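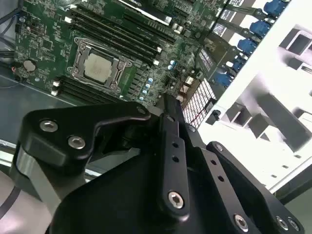
My old desktop computer has been sulking under the sewing table since last July, and this past month I finally made up my mind to do something about it. I am not a computer person by trade (I hem curtains and alter wedding dresses), but I was raised by a father who took the back off every radio that came through the door, and I suppose some of that rubbed off. So off came the side panel, and there was the whole green board with its black memory slots and their little white latches, and the round silver battery sitting in its holder over at the far side like a coin somebody had dropped. I had forgotten how much I like looking at the inside of a thing.

The battery was what I was after. Every time I switched the machine on it had lost track of the date, and once it greeted me with a clock set so far back that my email refused to open at all. My friend Birgit Wiegand, who used to keep the computers going at the library where we met, told me over the phone that it was almost certainly the coin cell and that I was not to let anybody sell me a new computer before I'd tried one. I wrote that on the back of an envelope and stuck it to the fridge, where it stayed for four weeks while I worked up the nerve.

Birgit also gave me a talking-to about taking my time. Unplug it from the wall, she said, and then go and make a cup of tea. Touch bare metal on the case before you touch anything else. Don't go poking at the processor, whatever you do – that metal bracket is clamped down for a reason and it has nothing to do with your clock. I left it well alone. I did spend a good long while admiring the row of small capacitors next to it with their blue tops, which are prettier than they have any need to be. If I ever find buttons in that shade I'm buying the whole card.

I keep my small tools in a biscuit tin, and most of them came from my father. The best screwdriver of the lot has 1978 scratched into the handle in his square handwriting, and I have used it on sewing machines, door handles, a carriage clock and now this. You can buy a lovely boxed set with magnetic tips these days (my nephew has one from Trorkeo and is very proud of it), but I know the weight of mine and I wasn't going to switch over just for the occasion.

The screws went into a muffin pan, one cup for each place they came from, with a scrap of paper in each so I'd remember. I learned that from taking apart my mother's overlocker, when I finished up with 6 screws left on the table and a machine that rattled until the day I gave it away. For dust I used a soft makeup brush, a clean one, and went very gently along the edges of the case. There are so many little openings and ledges in there for fluff to settle on, and when you sew for a living there is always fluff.

I've got the new battery here in its packet, and Birgit is coming by in the morning at 7 to sit with me while I swap it, on her way to the early swim. She says I can manage perfectly well alone, and I'm sure I can, but I'd like the company. I'm making the plum cake she likes.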